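Trurncombe moves desk-supply packing to robot arms, keeps staff on checks

5/14/23

Trurncombe has put tabletop robot arms on the desk-supply line at its Clasley office-services site, where staff prepare stationery for meeting rooms. The work consists of picking up pens, markers and pencils from a table and standing them in a cup. It was done by hand until January.

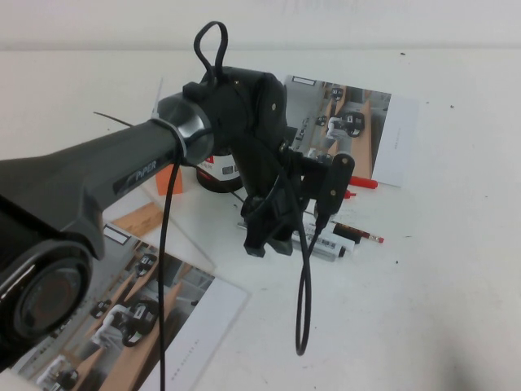
The change affects 17 people on the day shift. According to the company, no positions were cut. Each employee now spends part of the shift at an arm station and the rest on order checks and restocking. Time spent on hand sorting is limited to 8 hours a week per person.

Items reach the station unsorted. Pens with clips, capped markers and pencils differ in diameter and in surface, and they often lie across one another. The grip point has to be chosen for each item, and the angle of the wrist has to be set before the cup is approached.
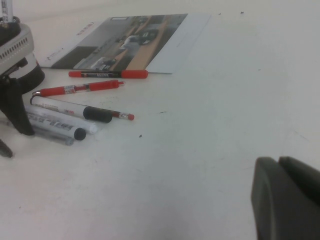 Kondon, the contractor that set up the stations, wrote the work instruction together with the shift leads. An operator may stop the arm at any time and does not have to record a cause. Items that the arm fails to pick up twice are left on the table and placed by hand at the end of the run. The target is 200 items per station per shift. The hand-sorting target was 210.

The instruction assigns the following to the operator:

- Clear printed matter from the pick area if it covers an item.

- Confirm that the cup is upright and within reach of the arm.

- Check the cable for slack before the wrist is turned.
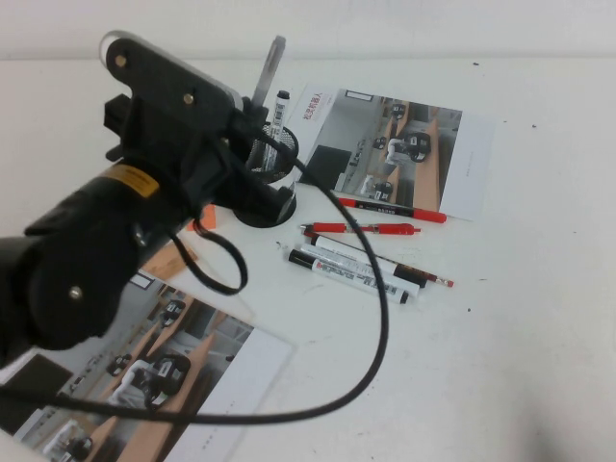 Training and pay

Operators complete a training course run by Bailly before working at a station alone. Course hours are paid at the normal rate. Staff who finish it move up one pay step. 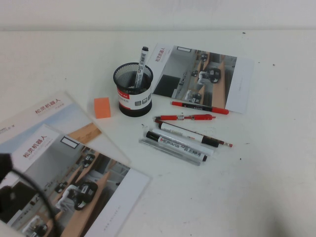
Employees have asked for higher tables and a second stop button on the far side of each station. Trurncombe said the buttons have been ordered. A decision on the tables is pending.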